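Opinión — Menos brazos, más manos

Llevo desde febrero discutiendo lo mismo con Cengiz Güler y no hay manera. Él dice que los datos recogidos con pinza de mano son datos de segunda. Que si no hay robot delante, no hay verdad de suelo. Yo digo que lleva razón en un punto y que se equivoca en todos los demás. Escribo esto deprisa, entre dos reuniones, así que perdonen el desorden.

El punto en el que lleva razón: la cinemática. Una persona con una pinza en cada mano hace cosas que un brazo de seis ejes no puede repetir. Gira la muñeca de más, se inclina, mete el codo donde el robot tiene un motor. Cierto. En nuestro conjunto tiramos 12 de cada 80 demostraciones por eso. Trayectorias que el brazo no alcanza. Duele, pero se filtra y ya está.

Ahora lo demás. La teleoperación es lenta. Ekrem Uysal, que es el más hábil del grupo con los mandos, necesita 55 minutos para lo que con las pinzas sale en 12. Y sale mejor, porque con los mandos no notas la tela. Doblar ropa a ciegas de tacto es un suplicio, quien lo haya probado lo sabe. La gente acaba haciendo movimientos raros, a tirones, y luego nos extraña que la política aprenda a dar tirones.

Y sobre todo: el sitio. Los brazos están atornillados a una mesa. La mesa está en un laboratorio. La camiseta es siempre la misma camiseta, gris, planchada casi. Entrenas con eso y la red te aprende la mesa. Tülin Kozan lo midió con Sosa, nuestro modelo de doblado: con 200 demostraciones de laboratorio funcionaba de maravilla en el laboratorio y se venía abajo al cambiarle el mantel. El mantel! Con 200 demostraciones hechas en casas, mismas horas de cómputo, misma arquitectura, perdía algo en la mesa de siempre y aguantaba fuera. No digo que sea un resultado enorme. Digo que apunta hacia un lado, y que ese lado no es comprar otro brazo.

Cengiz contesta que eso es diversidad visual y que se arregla con aumentos de imagen, cambiando fondos por software. Lo hemos intentado. Cambiar el fondo no cambia cómo se hunde un colchón cuando apoyas la pinza, ni cómo una prenda arrastra la manta de debajo. Una cama no es una mesa blanda. Es otro problema, con otros contactos, y la mayoria de la ropa del mundo se dobla encima de una cama.

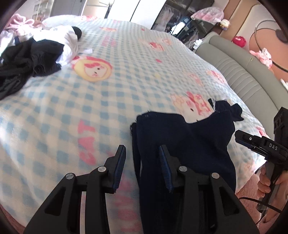
Dos pinzas de mano y una prenda azul marino doblada sobre una manta de cuadros con dibujos, vistas desde la cámara de una de ellas.

Miren cuánto estampado. Caras de dibujos, letras rosas, cuadros por todas partes, un montón de ropa al fondo. Para segmentar es un horror y por eso mismo lo quiero en el entrenamiento. La prenda oscura se separa bien de la manta clara, vale, pero en el montón hay una prenda negra encima de otra blanca y ahí los bordes ya son otra historia. Nadie diseña una cama así en un laboratorio. Habría que pedir presupuesto para el desorden.

Quedan pegas, claro. La calibración entre las dos pinzas se nos va con las sesiones largas — Yiğit Oral lleva semanas con eso y no está contento. La fuerza de cierre no la registramos bien. Y la evaluación sigue siendo un desastre: cada grupo decide qué es «doblado» a su gusto, nosotros los primeros. Un criterio común haría mas por el campo que otro artículo nuestro.

Pero si me preguntan dónde poner el dinero del próximo curso, lo pongo en pinzas, en casas y en pagar decentemente a quien dobla. El brazo que tenemos sirve. Cengiz puede contestarme en el próximo número, el espacio lo tiene reservado.

Junio de 2024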